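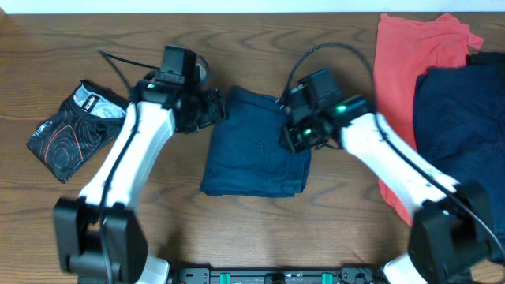
Facilities / Laundry & Garments

Ticket 702: Folded stacks will not stay folded
Opened 6 Nov 2021 by Rafia Rind
Status: Closed, with reservations
Site: Clarham, upstairs workroom

Problem as reported

Clothes go on the table folded and come off it looking like they were slept in by someone having a bad night. The navy piece in the middle is typical. It is a rectangle if you're feeling generous, but the edges are rumpled and the lower left corner flares out. The black one with the orange and white contour lines holds up better, possibly because the print looks like a topographic map and you can't tell a crease from a river valley.

Requesting either a fix or permission to call this "relaxed folding" and move on.

Log

Entry 1. Asked whether the garments were fully dry before folding. Told yes, in a tone. Checked the dryer. It was set to 30 minutes, which is fine for tea towels and not for anything with a waistband. Reset to the long program.

Entry 2. Dry clothes, same problem. Dry rumples are crisper than damp rumples, so that's progress of a kind.

Entry 3. Tried the Prirkela folding board, left over from the last attempt to fix this. It makes a beautiful T-shirt. It was designed for a shirt 24 inches wide and regards everything else as a personal insult. Back in the cupboard.

Entry 4. Went back to folding by hand and watched where it went wrong. The last fold was being made with one side of the garment held and the other side left to its own devices. The free corner slides out, and you get the flare. Smoothing it afterward just sends the bulge somewhere else.

Entry 5. New method. Lay the piece flat, smooth from the middle outward, do up any buttons. Hold both upper corners for the final fold and bring them down together. Press once with a flat hand and leave it alone. Leaving it alone has been the hardest part to roll out.

Entry 6. Second cause found: no room. Half the table was taken up by crumpled things waiting their turn, and every finished bundle was being nudged by its unfinished neighbors. Unfolded clothes now stay in the Gridari tub on the floor until called for.

Entry 7. Sandhu asked if ironing had been considered. It has been considered.

Resolution

Fold with both corners held, keep the waiting pile off the table, use the long dryer program. Stacks made this way survived the trip down to the shelves. The dark pants are still bad and I'm prepared to say that's just how they are.

Follow-up

Ticket 600 (missing socks) remains open. Please stop adding socks to this one. Will look at the shelves again in December, when the sweaters arrive and all of the above stops working.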